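Lestier form guide app: three months of Saturday racing

I signed up for Lestier in August, after years of doing my form with the newspaper and a pencil. It covers flat and jumps racing in Britain and Ireland, and it costs £37 a quarter. There is a free version, but it stops at the last three runs for each horse and leaves out the sectional times.

The racecards are the best part. Each runner gets a single line with weight, draw, days since last run and official rating, and a tap opens the full record. Going preferences are worked out from placed runs as well as wins, which suits handicappers that often run well without getting their heads in front. You can also filter by distance to within a furlong.

Declarations usually appear soon after they are made. Non-runners are slower. On one Friday evening card a horse was still showing as a runner when the field was going down to the start. The Zenau app, which I used before, was quicker at this but had much thinner jumps coverage.
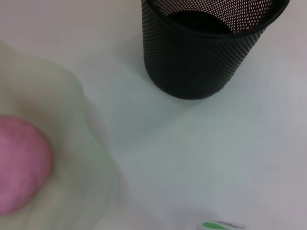 Black mesh container on an off-white tabletop.

The horse tracker holds up to 300 names. I have 42 in mine, mostly staying chasers and a few two-year-olds I want to follow next season. Alerts come through when a horse is entered and again when it is declared. You can turn off the first sort, and I did, as trainers make plenty of entries they don't use.

Notes are less good. You can write a few lines against each horse, but there is no way to search them, and they don't print with the card. Hulline does both, though it charges extra for Irish meetings.

Trainer and jockey figures can be split by course, month and type of race. The course pages are short and some are plainly out of date. The one for Ackah still describes the old chase start and says nothing of the moved second-last fence.

It runs well on my tablet and less well on the phone, where the wider tables have to be dragged sideways. Text size can be changed in the settings.

Four stars. I have renewed for another quarter and will look again at the notes when the jumps season gets busy.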